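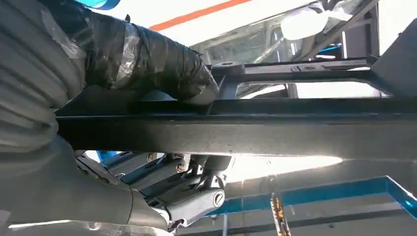
Trolura Remote Teaching Station

Zillovis product code 3084

The Trolura station lets an operator teach a two-handed robot a handling task by remote control. The operator stands at the station, puts on the gloves and moves as they would if they were doing the job themselves. The robot copies the arm and finger movements, and the controller records them with the view from each wrist camera. When enough passes have been recorded, the set goes to training and comes back as a task file the robot can run.

It suits work that is awkward to program point by point: gripping bars and rails, lifting frames onto a stand, turning a part over, feeding stock into a fixture, sorting mixed items into bins. Operators don't need to write code. Most people who already do the job by hand can record usable passes after a morning of practice.

What's included

Operator station with height-adjustable stand
One pair of finger-tracking gloves (specify small, medium or large)
Two forearm trackers
Foot pedal for start, pause and discard
Controller with Bittencourt recording software
Two wrist cameras with mounting brackets
12 metre cable set
Printed set-up guide

The robot, the hands and the safety fencing are sold separately.

How a task is recorded

Place the part in its starting position and bring the robot to its ready pose. Put the gloves on and hold both hands flat while the controller matches them to the robot. Press the pedal once to start recording. Carry out the task at an even pace, then press the pedal again to finish. If the grip slips or the part ends up in the wrong spot, hold the pedal down for two seconds and the pass is discarded.

We recommend 80 good passes for a simple pick and place, and 100 or more where the part is long, heavy or has to be held with both hands. Vary the starting position a little between passes. Tasks recorded with the part in exactly the same spot each time tend to fail once the line is running.

For long bars and welded frames, close the fingers from underneath and let the weight settle before lifting. The gloves don't pass force back to the operator, so watch the grip bar on the station display. It turns amber when a finger motor is near its limit.

Guiding by hand

Trolura can also be used without the gloves. In hand-guided mode the arm goes slack at the joints and a second person moves it through the task from the elbow and wrist. This mode is slower and doesn't record fine finger movement, but it's handy for setting approach paths around a frame or machine guard. Both kinds of pass can be stored in the same task file. Hand guiding must be enabled with the key switch and is limited to low speed.

Compatibility

Drastavach five-finger hands, all current models
Drastavach two-finger grippers (finger tracking reduced to open and close)
Zillovis upper-body robots supplied with controller version 3 or later

Other arms may work through the open interface. Contact us with the make and model before ordering, as we can't accept returns on opened glove sets.

Space and power

Allow a clear area two metres square for the operator. The station needs one standard wall outlet and a wired network connection to the robot. Wireless operation isn't supported. The operator should have a direct line of sight to the robot as well as the camera view, and an emergency stop within reach. Strong light behind the work can wash out the wrist view, so fit blinds or move the stand if your bay has large windows.

Care

Wipe the gloves with a damp cloth after each session and hang them up to dry. Don't machine wash. Check the wrist camera brackets for tightness before each session and recalibrate if a camera has been knocked. Replacement glove liners come in packs of four.

Delivery and warranty

Stations are built to order and ship from our workshop with the calibration sheet enclosed. The station and controller carry a two-year warranty, the gloves one year. Set-up on site and operator training can be added to your order. Please ask for a quote.

Page updated 24 February 2022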